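# Pratel Cannery Tapes: where we are as of March

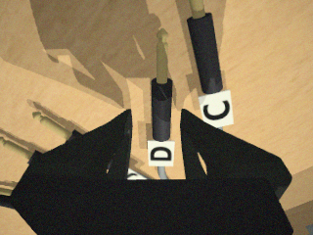 *Hafiz Simanjuntak*

Hi everyone at Groltance,

You asked for the second progress report by the end of March and I'm sneaking it in a little ahead, mostly so I can stop thinking about it and get back to the tapes. I've followed the headings in your form where they made sense and ignored the one about "measurable uplift" (I did try! I had a blank box open for most of an evening).

For whoever is new to the file: the Pratel cannery in Pacheco packed peaches, apricots and tomatoes, and when it closed, a schoolteacher went around with a cassette recorder and interviewed as many of the line workers as would sit down with her. The tapes went into boxes, the boxes went to the library, and there they stayed. Your grant pays for getting them off cassette, written down, and into a shape that people in town can use.

## Tapes

There are 95 cassettes. In the first report I said we had started, which meant I had done four and was feeling very pleased with myself. All 95 are now transferred, every side, including the ones marked "blank" (two of them weren't, more on that below). The total comes to 2394 minutes of sound, and that is after I trimmed out the long stretches at the ends of sides where the machine kept going in a quiet room. The untrimmed files are kept too. I know somebody will someday want to hear the quiet room.

Condition was better than I feared. The library basement is cool and the boxes were up on a shelf, so hardly anything had gone moldy. The usual trouble was the little felt pressure pad inside the shell, where the glue dries out and the pad drops off and the sound goes dull and wobbly. I've gotten pretty quick at opening a shell and moving the reels over to a new one. The welded shells, with no screws, are a pain. You have to crack them along the seam with a thin blade and hope the tape doesn't spring out at you. One did. I spent a good part of a Pacheco afternoon winding it back in with a pencil and it plays fine, with a crinkle early on side A that you can hear if you know to listen for it.

Three sides are in bad shape and I don't think I can do more with them here. On one the voices are buried under a hum that goes all the way through. On the other two the recorder's batteries were dying, so everyone gets faster and higher as the side goes on. I can correct some of that by slowing the file down bit by bit, and I got one of them to where you can follow the conversation, but it took me far too long to do and I'd like to talk about whether the other is worth it. It's a second interview with a woman whose first interview is perfectly clear, so my vote is to leave it alone.

Now the "blank" ones. One has eleven minutes of the women from the pitting line singing in what sounds like a kitchen, with a lot of laughing and a dog. There's no introduction and no date. The other is half an interview with a man who drove for the growers and talks about waiting in line at the scale house from before dawn with the fruit softening behind him. He isn't on the list anywhere. I've asked around at the senior center and played them a minute of him, and opinions are divided between two brothers, both gone now. A niece is going to listen when she is next in town.

## The index cards

The teacher kept a card for each sitting, with a name, a street, which part of the cannery the person worked in, and a line or two of what they talked about. I'd been told the cards were lost. They were in a recipe tin, in the same basement, on a different shelf, under some hymnals. There are 133 of them, so more cards than cassettes, and I got very excited thinking we had tapes missing. We may have a few missing, but mostly it's that she put two short interviews on one cassette when she could. Tape cost money and she was paying for it herself.

Matching cards to tapes has been my favorite part of this whole thing. Her handwriting is lovely and her abbreviations are not. "Ck rm" is cook room. "Lbl" is labels. "Seas." is seasonal, and it took me a week of thinking "Seas." was somebody's last name to work that out. I've typed them all up exactly as she wrote them, with my reading of the abbreviations in a second column, and I left a third column for other people to tell me I'm wrong. They have been using it freely.

## Transcripts

We're behind here, so let me just say it plainly. The plan in the application was to have all the transcripts drafted by the end of March. We have a little over half.

I'd hoped the Vestadeo software would carry more of the load. It does a fair job on a single speaker in English in a quiet room, and we have some of those. What we mostly have is two or three people at a table, a radio going, and a conversation that slides from English to Portuguese or Spanish and back again within one sentence. The software either skips those parts or makes up something very confident in English. My favorite is the passage where a woman is explaining how to tell by smell that a kettle has scorched, and the draft had her giving directions to the airport.

So we changed how we do it. For the clear English tapes I still start with the software draft and fix it. For the rest, we don't use a draft at all, and someone who speaks the language sits down and types. It's slower going, but I find that fixing a bad draft takes me longer than typing fresh, and the mistakes that slip through are worse. Every transcript is checked once by a second person listening along with the text. We mark what we can't make out with a time and a blank, and we don't guess.

Two high school students have been doing the Portuguese with one of their grandmothers, at her kitchen table, and I'd like to say for the record that the grandmother is the strictest proofreader I have ever worked with. She worked there herself for three seasons. She'll stop the tape to correct the person speaking on it.

My new guess is that we'll have everything drafted by the end of summer and checked by the time school starts back up. I'd rather tell you that now than squeak up to the deadline with a pile of unchecked pages.

## Permissions

You asked about this last time and it's a fair thing to ask. The teacher got a signed slip for most of the interviews and the slips say the recordings are for "school and library use." The library and I have taken that to mean people can come in and listen. We have not taken it to mean we can put everything on the internet. For that I've been calling families, starting with the ones whose names I know from around town and working outward.

Most say yes right on the phone, and then talk to me for an hour. Four have said no so far and those recordings will stay at the library's listening desk, with no copy online. One family said yes but asked us to take out a part about a foreman, and we're still talking that one over. I lean toward keeping the master whole and closing that section in the public copy, with a note saying that a section is closed. If Groltance has a view, I'd like to hear it before we settle.

## The listening evening

This wasn't in the application, and it cost us coffee and two sheet cakes. We held it in the library's back room at 7 p.m. and ran out of chairs before we started. I played six short clips, the longest a bit over five minutes. I'd planned some remarks to go in between them and gave up after the second one, when people were already talking to each other across the rows about whose mother that was and which shed had the bad floor.

I learned more about the cannery that night than I had in two months with headphones on. For instance, several tapes mention "the bell" and I'd assumed a shift bell. There was a shift whistle. The bell was a handbell that the woman in charge of the belt rang when somebody's hand was too near the cutters. A man in the second row said he could still hear it, and then he had to go outside for a while.

People brought things, too. Pay stubs, a pitting spoon, a stack of unused labels, a hairnet in its paper sleeve. I'm not set up to take in objects and I told them so, but I wrote down who has what and the library is thinking about a small display case for the fall.

## Money

The spreadsheet is attached. Most lines are right where they should be. We underspent on the cassette deck repair by $800, thanks to a shop that found used parts and only charged me for the time. I'd like to move that $800 over to pay the people typing the Portuguese and Spanish transcripts, who have been doing far more hours than we planned for, and some of them for nothing more than lunch. If that needs a form, send me the form. If an email will do, please count this paragraph as my asking.

The Vestadeo subscription runs out in the summer. I don't plan to renew it for the full tier. The cheap one will do for what's left.

## What's next

Between now and the next report I'd like to finish the Spanish tapes, get through the rest of the calls, and put up the first batch on the library's site, starting with the people whose families have been asking me for it every time I buy groceries. The index cards can go up sooner, minus the street addresses.

I also need to make a second backup. There's one at the library and one at my house, and my house is six blocks from the library and the same creek runs behind both. My sister lives up the hill and has agreed to keep a drive in her hall closet.

Call me if anything looks off in the spreadsheet. Mornings are best, I've got headphones on after lunch.

Hafiz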